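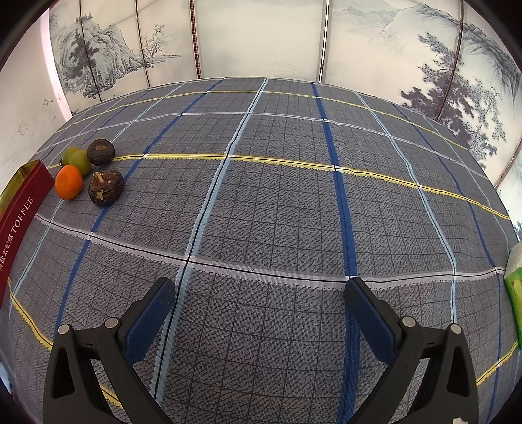

## Thread: Tablecloths that survive actual dinner (plaid people, report in)

**marrowbone_pl**

I have hosted the same potluck since January 2024 and have now killed four tablecloths. The gray plaid up top is number five. I'm fond of it already, which means it has until the next lasagna.

The dead, in order: white cotton (beets), cream linen (candle), yellow cotton (turmeric, which you'd think would be safe on yellow, and you'd be wrong), and a thing my aunt gave us that went into the dryer as a tablecloth and came out as a placemat.

So I want to hear what everyone's using. Requirements: goes in a regular washer, doesn't need ironing, isn't that wipe-down stuff that sticks to your forearms in summer. Table is 60 inches long and 35 wide, seats six, or nine if people like each other.

---

**Gulau_Gardens**

Plaid is the correct answer. Plaid has hidden gravy from my mother-in-law for years. A busy pattern in a middling color, not too dark, or every bit of flour shows up like snow on a parking lot.

Mine is a cotton-poly blend. I know how people here feel about poly. I've made my peace.

---

**tidy_enough**

> Mine is a cotton-poly blend.

Poly holds grease. Forever. You can wash it on hot until the machine walks across the basement and there'll still be a faint ring where the butter dish was. Get plain cotton, medium weight, wash it before you ever use it, and buy it a size up for the shrinkage.

---

**Gulau_Gardens**

Dish soap on the spot before it goes in. Leave it half an hour. Ring gone. I've been doing this since before you had a username.

---

**tidy_enough**

And yet you had to add a step.

---

**Nest Meredith**

Using my real name because I registered here in a hurry and never found out how to change it.

I used to sew for a rental place called Fellano, mostly weddings, some funerals, one event that turned from the first into something closer to the second. We had plain cloths and patterned ones and the patterned ones lasted about twice as long before they got pulled. Same fabric and same laundry. They got just as stained. You only pulled a cloth when a client could see the stain from a chair.

For a table that size I'd cut for a nine inch drop on every side. That makes 78 by 53, plus hem. Store sizes run close to that if you don't mind a little extra at the ends. Longer drops look nice until someone stands up with it tucked in their belt.

Oh and if you sew your own in plaid, match your lines along the hem before you cut anything. A crooked hem on a plain cloth is a secret. On plaid it's an announcement.

---

**marrowbone_pl**

The belt thing has happened here. We lost a gravy boat and, briefly, a friendship.

Nest, how deep a hem? The placemat had a skinny one and it curled up like bacon.

---

**Nest Meredith**

Inch and a half, double folded, mitered at the corners if you have the patience. If you don't, fold them square and put the saltshaker somewhere distracting.

---

**Domínguez_on_3rd**

Dissenting opinion: no tablecloth. Wood table, coat of oil in March, another when it starts looking thirsty. Stains become character.

---

**tidy_enough**

Stains become stains. I've seen your table.

---

**Domínguez_on_3rd**

You've eaten at my table. You had thirds.

---

**tidy_enough**

The food was excellent. My sleeve stuck to something.

---

**halfpint_harriet**

Could we talk about underlays? A felt pad under the cloth changed my life, or at least the part of it that involves setting down glasses. Everything goes quiet. The cloth quits sliding around and hot dishes don't leave those white ghosts on the finish (still use a trivet, I'm not a maniac).

I got mine secondhand at the Tulidden church sale, nearly 30 years old according to the woman at the register, and she seemed sorry to see it go.

---

**Gulau_Gardens**

Seconding the pad. Cut it an inch shy of the table edge all around or it peeks out.

---

**marrowbone_pl**

An old flannel sheet, would that do? I have one with a hole in it that I've been saving for no reason.

---

**halfpint_harriet**

Folded in two, sure. Put the hole under the bread basket. It bunches more than felt does, so expect to tug at it.

---

**Domínguez_on_3rd**

So that's a cloth, on a sheet, on a table, to protect the table from the thing tables are for.

---

**Nest Meredith**

I kept myself in groceries for years on exactly that principle.

---

**tidy_enough**

Turmeric tip for the OP before this goes any further downhill: sunlight. Wash it, hang it outside damp, leave it all afternoon, do it again the next day. It fades a lot. Don't use bleach on a color you like.

---

**marrowbone_pl**

I cut the yellow one up for rags last week. Thank you, though.

Plan so far: plaid stays, flannel goes underneath, dish soap lives by the washer, beets get served in the kitchen with people standing over the sink. Will report after lasagna.

---

**Gulau_Gardens**

Blot. Don't rub.

---

**tidy_enough**

First thing we've agreed on.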